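Posted 12/2/18
By the Inell bench team

Bedroom cell: setup and care FAQ

Which machine does this cover?
The two-arm unit in the Trerkosa bedroom cell. The kitchen unit at Brakulcombe has its own page, and its arm settings should not be copied over.

Where do I start the arms?
Both grippers go out in front of the torso, above the rug, fingers pointing toward each other. Keep them well back from the bed until the homing run ends.

How is the bed dressed?
White towel over the near part of the mattress, hanging down in front. The tan cover stays on the far part. Don't pull the towel tight - the picking routine was tuned on soft folds.

What goes on the towel?
One crumpled tissue, near the middle. Use a new one when the old one has gone flat. The wooden basket goes on the floor against the bed, to the right of center, and has to be empty before a run.

How often do the gripper fingers need cleaning?
Every 2 days in normal use. Wipe them with a dry cloth. Lint from the towel gets into the finger joints and shows up as a slow close.

The log says 719. What is that?
A wrist cable fault. Power down, reseat the plug at the wrist, and power up again. If it comes back, swap the cable. Spares are in the Bakos drawer.

How should the cables run?
Leave a loose loop beside the left arm. If the loop is tied down, the arm will pull on it at full reach. Check for rubbing whenever you clean the fingers.

Can I move the rug?
Please don't. If it has shifted, square it up and redo the floor calibration, which takes six minutes.

Do the labels on the torso matter?
Yes. Leave them on. We replaced a worn set in May and had to go back through the bench notes to match them.
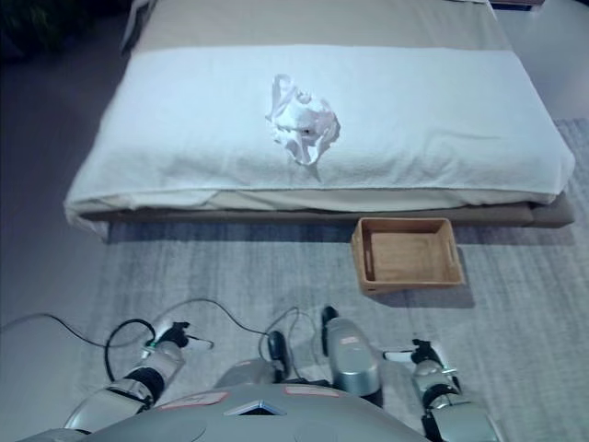 Bedroom cell with towel, tissue and basket set out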